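Leltano passa a pedir registo prévio para trocar revestimentos em prédios antigos

Desde abril, os proprietários de apartamentos nos edifícios mais antigos de Leltano têm de registar na junta qualquer substituição de pavimentos ou de revestimentos de parede. A regra abrange os imóveis do centro e do bairro de Plamoddale e aplica-se tanto a obras feitas por empresas como a trabalhos realizados pelo próprio morador.

O registo é gratuito. O proprietário entrega um formulário de duas páginas, com a indicação da divisão, do material existente e do material que pretende colocar. A junta tem 36 dias para responder. Se não o fizer dentro desse prazo, a obra considera-se autorizada.

Segundo o texto aprovado, a medida procura reduzir o número de queixas por ruído entre vizinhos. No último ano foram apresentadas 77, a maioria por causa de alcatifas e soalhos retirados para dar lugar a pedra ou a cerâmica sem qualquer camada de isolamento por baixo. Nos prédios de vigamento antigo, os passos e o arrastar de móveis ouvem-se com facilidade no andar inferior.

Para quem opte por pavimento de pedra, passa a ser exigida uma manta acústica entre a laje e o assentamento. A espessura depende do tipo de laje e vem indicada numa tabela anexa ao regulamento. O papel de parede fica sujeito apenas a comunicação, sem necessidade de resposta, exceto nas escadas e nos átrios comuns, onde a alteração tem de ser aprovada em assembleia de condóminos.

O regulamento abrange 2.796 frações. Ficam de fora as construções posteriores à ampliação da zona norte e os espaços comerciais no rés do chão, que seguem regras próprias.

A Meltton, empresa de revestimentos com loja na rua principal, diz que a procura de mantas acústicas aumentou logo nas primeiras semanas. O responsável pelas encomendas refere que os prazos de entrega do mármore vermelho e de outras pedras escuras se mantêm, mas que os clientes devem contar com mais um ou dois dias de obra. Os papéis com motivos de folhagem em tons de cinzento continuam entre os mais pedidos para salas e quartos.

A associação de moradores Weldu concorda com o registo, mas critica a falta de apoio para quem já tem a obra feita. O regulamento dá a estes proprietários a possibilidade de pedir uma medição de ruído, paga pelo requerente, que custa 65 euros. Quando o resultado fica acima do limite, a correção tem de ser feita no prazo de um ano, com tapetes de base densa ou com a substituição do pavimento. A associação pede que a medição seja gratuita quando não exista queixa de nenhum vizinho.

As multas por falta de registo só começam a ser aplicadas no próximo ano. Até lá, a junta limita-se a notificar os proprietários e a pedir a entrega do formulário em atraso.

Os formulários estão disponíveis no balcão da junta, que funciona de manhã, e podem ser devolvidos por correio. Os inquilinos também os podem entregar, desde que juntem uma declaração assinada pelo senhorio. As dúvidas sobre a tabela de espessuras são atendidas apenas ao balcão. 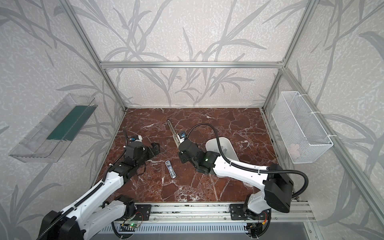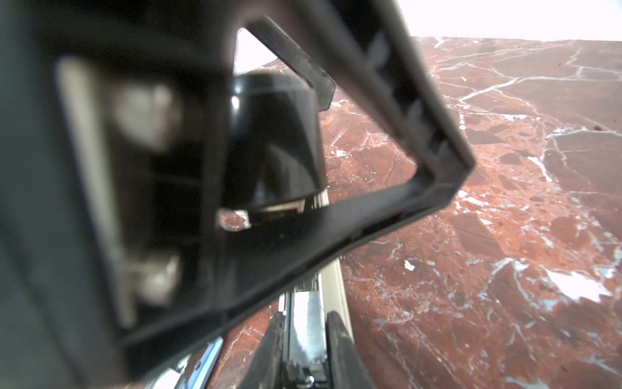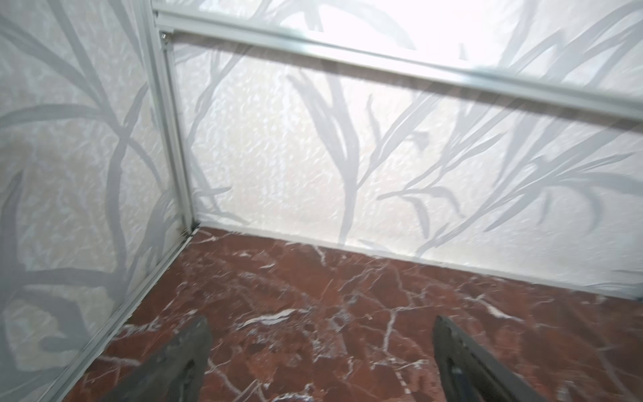 Sylvain Chauvin
Redator, secção Local
17 de maio de 2019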